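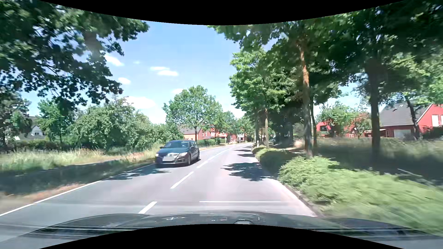 4.3 Daylight practice on two-lane and unmarked roads

This section of the Gristent Practice Driving Manual applies to learners who have completed the parking lot exercises in 4.1 and 4.2. It covers lane position, meeting oncoming traffic, side entrances and open stretches. Traffic keeps to the right throughout.

Before you start

1. Set the seat, then the mirrors, in that order. Changing the seat afterward moves the view in all three mirrors.
2. Clean the inside of the windshield. Film on the glass is hard to see in the garage and easy to see in low sun.
3. Write the odometer reading on line 5 of the Eratwood log sheet. Enter all the digits, without tenths.
4. Agree with the supervising driver on a word that means "brake now." Do not use it for anything else.

Meeting an oncoming car

1. Hold the car in the middle of the right lane. Use the broken center line on one side and the curb on the other as limits.
2. When a car comes around a bend toward you, look at the lane you are going to use. New drivers tend to steer toward whatever they look at.
3. Keep a steady speed unless the other car is over the line.
4. Where tree shadows lie across the lane, scan the shaded part before you reach it. Potholes, branches and pedestrians in dark clothing are harder to pick out there.

Note: A hedge close to the curb can hide a driveway. Ease off the gas if you cannot see past it.

Roads with no center line

1. Judge the width of the pavement from curb to curb and keep to your own half, even when the road is clear.
2. Look for entrances on both sides. On the stretch shown, there is a green metal gate on the left and a paved forecourt in front of a brick commercial building on the right.

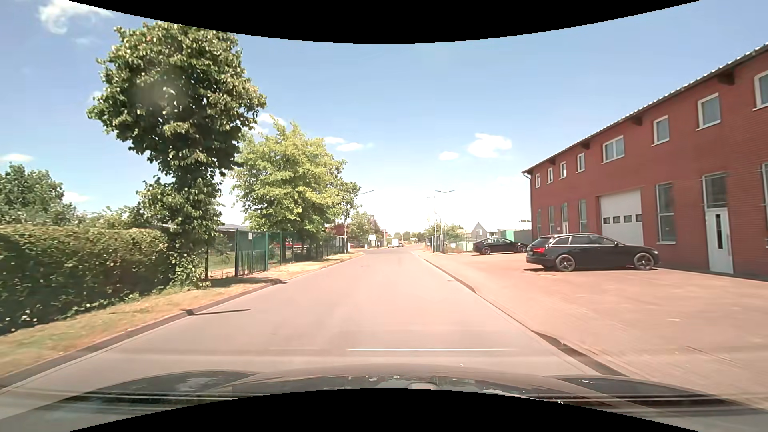

3. Cover the brake when passing a forecourt. Cars may back out of it or cross to the far side without signaling.
4. Do not swerve around a manhole cover that is level with the road. Slow down for one that is sunken or raised.

CAUTION: Do not stop on dry grass at the side of the road. Hot exhaust parts can set it on fire.

Open stretches

1. Lower the sun visor before you need it. It should clear your line of sight to the road.
2. Check the speedometer more often. With a wide sky ahead and the nearest trees low along the horizon, speed is easy to underestimate.
3. Pick a fixed object well ahead, such as a large building or a mast, and glance at it between mirror checks.
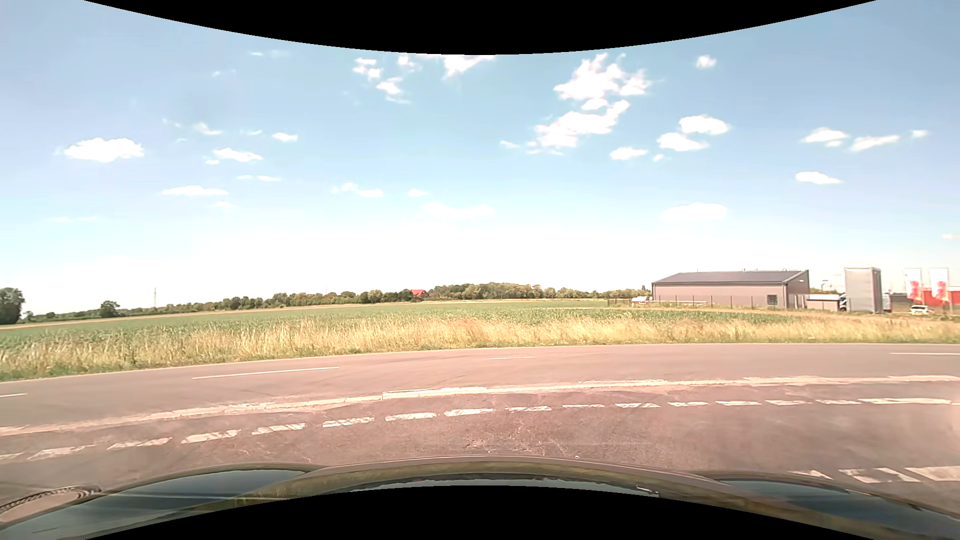
After the drive

1. Park, set the brake and switch off before filling in the log.
2. Record the start and end readings, the road type (M for marked, U for unmarked) and any corrections from the supervising driver.
3. Repeat this section until 3 drives in a row show no lane position corrections. Then go on to 4.4, Villanueva Loop.

Replacement log sheets are ordered under part number 658. The older Flindetti sheets have no column for road type – write it in the margin.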